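Throw-Ins in the Final Third: A Season with Cestport
Project report, Sports Analysis course
Mirjam Wyss and Severin Leitner
Submitted 14th August

Introduction

Throw-ins get less attention in training than corners and free kicks, even at clubs that win a lot of them. Our project looks at one team, Cestport, and asks what its players did with throw-ins taken in the opponent's third of the field. We wanted to know if the long throw into the penalty area was worth more than a short throw to a teammate's feet.

We picked Cestport because the club records all of its league matches from the same spot on the main stand and let us use the recordings. Severin played in its youth teams until last year, so he knew most of the routines already.

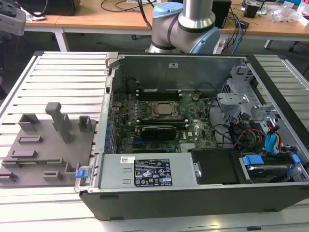
Domenica Hubmann told us that the long throw was mainly a way to get the center backs forward, and that the first header mattered less to her than where the second ball dropped. We changed our coding sheet after that talk. The first version stopped at the first touch. The new one follows the play until the ball goes out, the other team has it under control, or there is a shot.

Method

We coded 29 league matches, which gave us over 600 throw-ins. Each one was marked as long, short or backward. Long meant that the ball reached the penalty area without touching the ground. For each throw we wrote down the minute, the side of the field, the score at that moment and the result.

Both of us coded the first three matches separately and compared sheets. Most differences were about what counts as control. We agreed that a player had to take two touches or complete a pass. A blocked clearance didn't count.

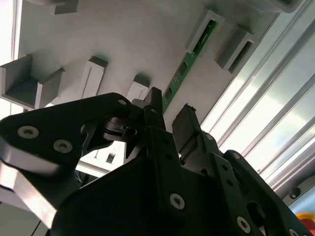
Results

Short throws kept the ball more often than long ones. This was true on both sides of the field and at every score. Backward throws were the safest of all, but they seldom led to a shot in the same move.

Long throws lost the ball quickly in most cases. The shots that did follow came from closer to goal, usually after a half-cleared header, as the coaching staff had expected. Almost all of them came from the right, where Silvan Lüthi takes the throws.

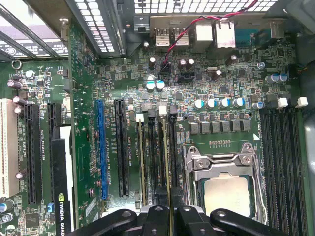 The timing was less even than we had thought. Before the 60th minute Cestport mixed its throws. Later on, and above all when behind, it went long nearly every time, and opponents such as Ruchti answered by leaving an extra defender at the near post.

Limits

One team and one main thrower is a narrow base. When Lüthi was injured in December, the long throw almost disappeared, so we can't separate the routine from the player. The recordings also miss some movement on the far side. 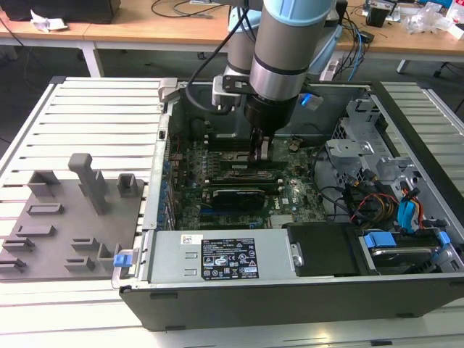 Open desktop computer case with a robotic arm reaching in near the memory slots.

Next steps

We would like to code the same kind of throws for Ruchti, who play mostly short, using the same sheet. The rules for control should be written out in full before anyone else uses it. Ferdinand Aigner has agreed to read the revised version.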